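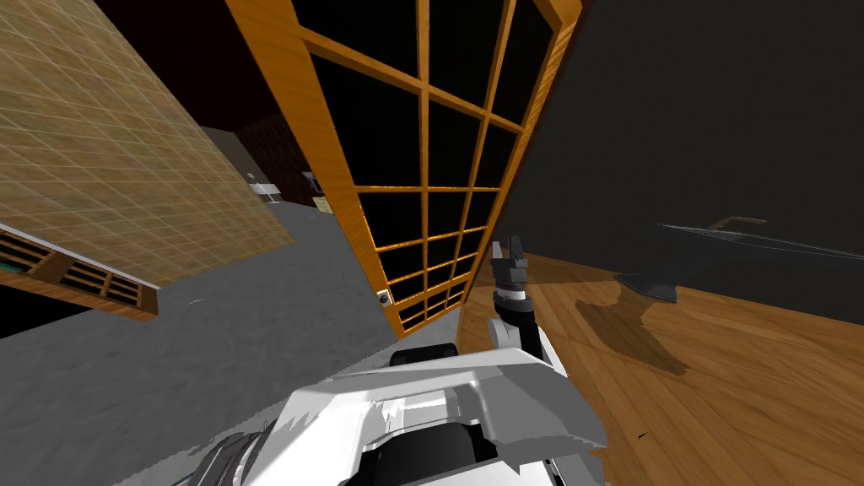
Tall window with a wooden frame, divided into panes.

Old Wood Windows: Your Questions

I get a lot of the same emails about wood windows, so I finally typed up my answers. I've been fixing them up in Clavden for a good while now, first in my own house and then in other people's. This is window repair 101, so if you already own three putty knives you may want to skip down a bit!

Should I fix my old windows or replace them?

I'm biased, but I'd fix them nearly every time. Poke the wood with a small screwdriver, especially the bottom rail and the sill. If it feels hard, you've got a good window under some ugly paint. If the tip sinks in, it needs more work, but a soft corner can usually be dug out and filled or patched with new wood. I only give up when the joints have gone to mush on all four corners, and even then I'll have a copy made of the bad part and keep the rest.

My window won't open. Is it broken?

Probably just painted shut. Run a utility knife or a window zipper (a little saw-toothed tool, great name) all the way along the line where the sash meets the stop. Do the outside too, people always forget the outside. Then push gently with your palms near the corners. Please don't whack the middle of the sash, and don't pry from underneath with a crowbar. I have a drawer full of split rails from folks who did.

What are the wood strips between the panes called?

Muntins. Some people say muntin bars or glazing bars, and plenty of people say mullions, which are really the heavier posts between two whole windows. I won't correct you at a party.

Can I swap out one cracked pane?

Yes, and it's my favorite job. Chip out the old putty, pull the little metal points, lift out the glass (thick gloves and eye protection, every time), and clean the groove down to wood. Brush on some oil primer and let it dry. Measure the opening in a couple of spots, because old openings are never square, and have the glass cut 1/8 inch smaller each way. Bed it in a thin line of putty, push in new points, and putty the face.

Which putty do you use?

I like Skasar for work on the bench and whatever oil-based putty the hardware store has for everything else. Knead it in your hands until it stops sticking to you. Work on a day that's at least 60 degrees, or it gets stiff and cranky and so will you.

How long before I can paint the putty?

Wait until it has a skin that doesn't dent when you touch it lightly. With plain oil putty that can take up to 2 weeks, longer if the weather's damp, so go by feel and by what the can says. Let the paint run just a hair onto the glass so it seals the edge.

Stain or paint on the inside?

If you have nice grain under there, I'd go with a clear finish or a warm stain and let it show. Outside I'd paint. Clear finishes get beaten up by the sun and you'll be redoing them forever. My friend Aled Skyrme varnishes his outside ones anyway and sands them again every May, and he seems happy, so what do I know.

What about lead paint?

If your house was built before 1978, assume it's there until you've tested. No dry sanding and no open-flame torches. Keep kids and pets out, lay down plastic, mist as you scrape, and clean up with a HEPA vacuum. If that sounds like more than you want to take on, hire someone who's certified for it.

They're so drafty! Will storm windows help?

So much. A decent storm plus weatherstripping on the old sash makes a huge difference to how the room feels. Check the sash lock as well. It's there to pull the two halves together, and a loose one leaves a gap you can feel with a wet finger.

Do you take on jobs out of town?

Sometimes I'll go as far as Yorath if it's more than one window. Otherwise bring me the sash. Friday mornings are best for drop-offs, and please tape a note to it saying which room it came from and which side faces out.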